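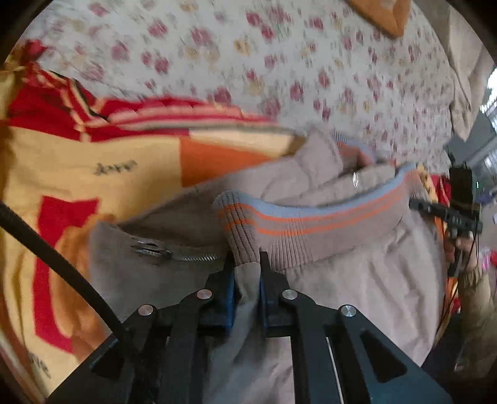 我想问一个比较实际的问题:现在的机器到底能不能叠衣服?我说的不是毛巾和平放的T恤,是家里冬天真正穿的那种。像这件米色的针织外衣,有金属拉链,有一条带橙色和浅蓝色细条的罗纹边,放在床上就是软软的一堆,夹爪夹住罗纹边的时候,旁边还有人的手指伸在衣服的褶里。我看了不少视频,大部分都是在一张干净的桌子上,衣服已经铺平,然后机器慢慢地折两下。

我的情况是这样:我和家人在Wutgate开一家小的洗衣店,也帮客人叠衣服送回家。每个星期六最忙,上个星期六我们一共叠了359件,其中62件是带拉链或者扣子的厚衣服。去年有一个推销的人来介绍Niltow的叠衣机,他说什么衣服都可以叠。我请他试一件带帽子的,他说帽子要先拿掉。可是那个帽子是缝上去的。

所以我的问题有两个:

1. 有没有哪一种机器,可以从一堆衣服里自己拿出一件,然后叠好?
2. 如果现在没有,我应该等,还是先买只能叠衬衫的那种?

我的中文不是母语,写得不清楚的地方请原谅,可以在下面问我。

---

## 回答一(提问者已采纳)

我在一家做自动化设备的公司工作过,主要是包装线,不是洗衣,但是夹软的东西我有一些经验。我尽量分开来说。

**拿起来,现在可以。** 从一堆布里夹起一块布,很多机器都能做到。困难是机器不知道它夹的是哪里。夹到袖口和夹到衣服中间,后面的动作完全不一样。硬的东西夹住一个点,其他部分的位置就可以算出来,衣服不行。

**展开,是最难的一步。** 人会抖一下,用手摸着边找到肩膀,两只手换几次就展开了。机器通常要反复放下、再夹起。我在Cuypers的展会上看过一台双臂的机器展开一件长袖衣服,用了40秒,最后还有一个袖子压在里面。操作的人把袖子拉出来,然后继续演示。

**叠,反而是容易的。** 如果衣服已经铺平,方向也对,叠是固定的动作。市场上卖的叠衣机大部分只解决这一步,前面还是要有一个人挂上去或者铺好。你的那位推销员没有说全部。

还有床的问题。很多人觉得桌子能做,床上也能做,我不同意。床单是软的,有花,衣服放在上面,夹爪往下压的时候床也往下走。毯子和衣服又都是布,机器要先分清楚哪一个是要叠的。夹爪稍微低一点,就把床单一起夹起来了。 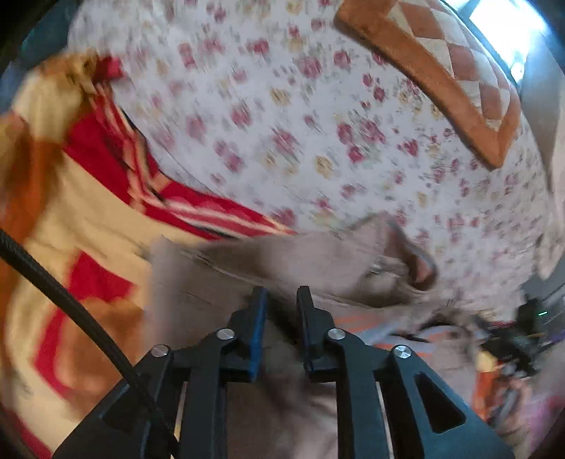 ### 我的建议

如果你的店里衬衫和T恤占大多数,可以考虑半自动的机器,人铺,机器叠。买之前请做下面几件事:

- 带你自己店里的衣服去试,不要用他们准备好的衣服。
- 至少试一件有拉链的、一件很滑的、一件小孩子的。
- 记下一个人铺一件要多少时间。如果铺的时间和你手叠的时间差不多,就没有意义。
- 问清楚卡住的时候谁来修,多长时间能到。

厚外衣还是用手。我不敢说什么时候会变,每年都有人说明年就可以。

**提问者回复:** 谢谢,非常清楚。我们手叠一件衬衫很快,所以“铺的时间”这一点对我很重要,我以前没有想到。扫地机器人我们店里有,它每天晚上工作,没有大问题,只是会吃线头。

**回答者回复:** 扫地和叠衣服差得很远。地板是平的,位置不变,扫地机器人碰到东西就转弯,漏掉一块也没有关系。叠衣服漏掉一个袖子,客人马上就看见了。

---

## 回答二

不要买。我表姐买了一台,现在上面放花盆。

---

## 回答三

第一个回答说得很好,我补充一点关于“学习”的部分。

以前的做法是工程师写规则:先找领子,再找两个肩膀,再折。现在很多团队的做法是让人先做很多次,把动作和画面记录下来,让机器跟着学。这个做法的好处是可以在普通的家里做,床上、沙发上都可以,衣服也是真的衣服。缺点是需要的次数非常多,而且换一种材料,成绩有时候就下降了。抓绒的衣服厚,夹住以后不容易滑,但是折过来它会自己弹开一点。薄的衬衫正好相反,折了就不动,可是很难只夹起一层。 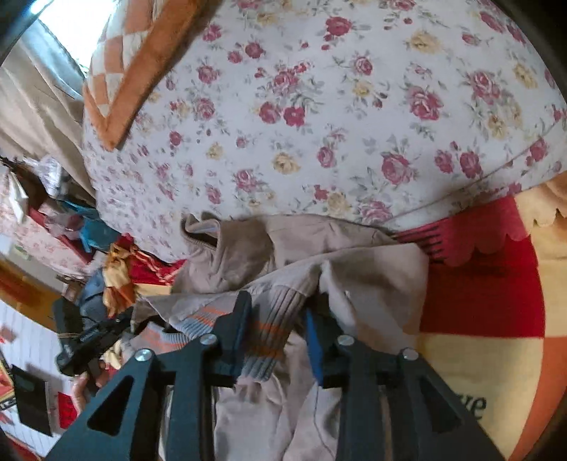
我个人觉得拉链是一个被低估的问题。拉链拉上的时候,衣服像一个筒,比较好处理。拉链打开,左右两片会各走各的,夹起一片,另一片就掉到下面去了。如果你以后真的用机器,可以请店里的人先把拉链都拉上,这对手叠也有帮助。

另外,Flomero的租赁方案可以问一下,我没有用过,只是听说可以按月租。12月是旺季,价格可能不一样。租2个月,比买了以后后悔要便宜。如果你试了,请回来告诉大家结果,尤其是那62件厚的怎么处理。

**提问者回复:** 我会先去问租的价格。拉链的事情我们已经开始做了,以前是每个人按自己的习惯,有的拉有的不拉。还有一个问题,被套有没有机器可以叠?如果需要,我另外开一个帖子。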